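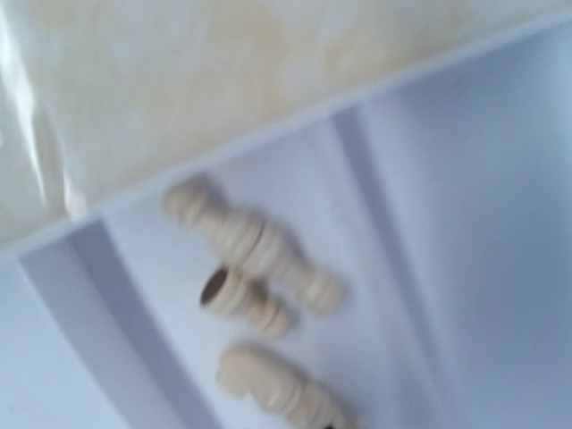
Small Parts Cell: Frequently Asked Questions

Trisville Work Center, Lonell building
Last updated 2019-10-07

These answers cover the cell that picks small turned wooden parts out of divided trays. They apply to all shifts. If a answer on this page and the card posted at the cell disagree, follow the card and tell your shift lead.

Which parts can go in a tray?

Turned wooden pieces on the current Gashi parts list, such as chess pieces. Anything with a finish that is still tacky stays out. So do pieces with splinters or loose chips. Put those in the reject bin before you load.

Can I mix different pieces in one compartment?

Yes, as long as they are all on the same job sheet. Long and short pieces can share a compartment. They may lie at an angle and they may touch. If a job sheet says "one type per compartment," follow that for the whole job, including the last tray.

How full can a compartment be?

One layer. A piece resting partly on its neighbor is fine. A piece that sits above the ridge is not, and the tray should be fixed before the job starts.

Do I have to fill every compartment?

No. Leave the ones you don't need empty. Do not store screws, tags or pencils in them.

Some pieces have a hole in one end. Does it matter which way it points?

Not for loading. The job sheet will say if it matters for placing. Don't plug or tape over the hole.

How do I clean the trays?

Wipe them with a dry cloth at the end of every job. If specks of dust stay behind, use a cloth dampened with plain water and let the tray dry fully. No solvents. Never use compressed air inside the cell, even when the robot is stopped.

Does the surface under the trays have to be covered?

Check the card for your table. Where a clear plastic sheet is called for, smooth it out before you set the tray down. Replace a sheet that is torn. A crease is allowed if the tray sits flat and doesn't rock. Glare on the sheet is allowed too, unless the camera check fails.

What is the camera check?

A short test run from the Notel panel before each job. The arm moves over the tray and stops, and the panel shows the picture from the wrist camera. You should be able to tell where each piece starts and ends. Some blur while the arm is moving is normal. Blur after it has stopped is a fail. Clean the lens with the cloth kept in the drawer and run the check again. After 2 fails in a row, call maintenance.

Can I reach in to straighten a piece?

Only after you press Hold and the amber light comes on. Wait until the arm has stopped completely. Keep the pendant in your other hand. When you are clear of the table, close the gate and press Resume. Holding the gate switch down with tape or a spare key is a safety violation, and it will be written up.

What if the robot drops a piece?

If it lands back in the tray, let the job go on. If it lands anywhere else, press Hold and pick it up. Look the piece over for dents on the rings and the foot. Dented pieces go in the reject bin and get a line in the log.

What speed may the cell run at?

100 percent with the gate closed. With the gate open the cell may only be run in teach mode, at 15 percent or less, by someone with a teach badge.

How often is the gripper checked?

The pads are looked at every shift and changed every 3,000 picks. The counter is on the second page of the panel. Reset it only when you have changed both pads.

What goes in the log?

The job number, the tray type, the result of the camera check, every Hold and the reason for it. Initial each line. Logs through August have been moved to the file cabinet by the stairs.

Who can change these rules?

The Trisville safety office. Suggestions go on the yellow form next to the panel. Until a new card is posted, the old one stands.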